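Notes on the Droltcombe Reading Room

July 18, 2018

The Droltcombe Reading Room will keep its longer summer hours until the end of the month. Readers who have written to me on the subject are thanked for their letters, all of which have now been answered.

The room was opened to lend books to families who could not afford to buy them. It holds almost 3,000 volumes, of which 117 are kept behind the desk and may be read only on the premises. These include the parish histories and the bound copies of the Cerow newspaper. I have used the latter a good deal this year for my own work on the old market, and can report that the index is sound up to the second volume and poor after it.

Adjoa Quaye has asked me to remind borrowers that books may be kept for three weeks and renewed twice. Renewals may be made by telephone. Maps are not lent.

The matter of the local history shelves remains open. Fatima Jacobs has proposed that they be arranged by street, and I have argued in earlier posts for arrangement by date - a view I still hold, although her plan would suit those tracing a family house. A trial of her method will begin with the Lambrakis papers, which deal almost wholly with one street.

The evening talks continue in the upper room. The next concerns the Rekier mill and its workers, and will last an hour, with time for questions. Admission is free. Cold drinks are served at the interval, and those attending are asked to keep them well away from the books. 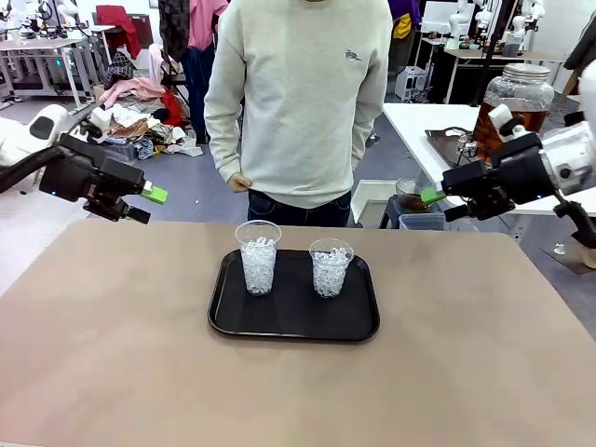
Vol. 3, No. 2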